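Glare is a camera specification

Donal Ó Néill
August 9, 2022

Camera comparisons for mobile robots are still decided on resolution and frame rate. I think this is the wrong order. For any machine that has to leave a building, the first question should be what the camera does with the sun in view, and the answer should be on the first page of the data sheet.

We have been comparing two cameras for the outdoor build of our delivery platform: the Brisent, which has the larger sensor, and the Skutum, which is cheaper and has fewer pixels. Both feed the same Millet controller. On the bench at Furncombe the Brisent won every test we set. It resolved finer targets, and its colour error was lower. On that evidence I would have ordered it and closed the file.

Outdoors the ranking is harder to defend. We recorded 261 short sequences and marked 220 of them as usable for step detection. The rejected ones were nearly all low-sun cases, and the larger sensor gave no protection. Pale paving is the worst surface we have tried. It has few features at the best of times, and once the exposure drifts upwards the joints between slabs are the only thing left for the tracker to hold.

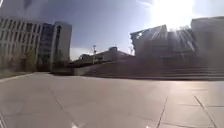 Plaza test area with the sun above the angular building. The steps are in partial shadow; the near paving is slightly washed out.

A person looking at that view has no trouble finding the stairs. The planner is working from thin grey bands with sun rays running down towards them, and it must decide where flat ground ends. A missed edge in that position costs a wheel, or worse.

The usual reply is that software will deal with it. Up to a point, yes. Exposure bracketing helped, and so did weighting the lower half of the view in the metering. But bracketing costs frames, and a platform moving at walking pace cannot give many away. Detail that has clipped in every exposure does not come back in processing.

A lens hood costs 18 pounds and took 2 mm off our clearance. I would fit one before paying for more pixels – and I would want veiling glare measured with it on and off.

My preference at present is the Skutum with a hood. I hold it loosely. The sun will be much lower in December, and I intend to repeat the runs then with both cameras on the same bracket.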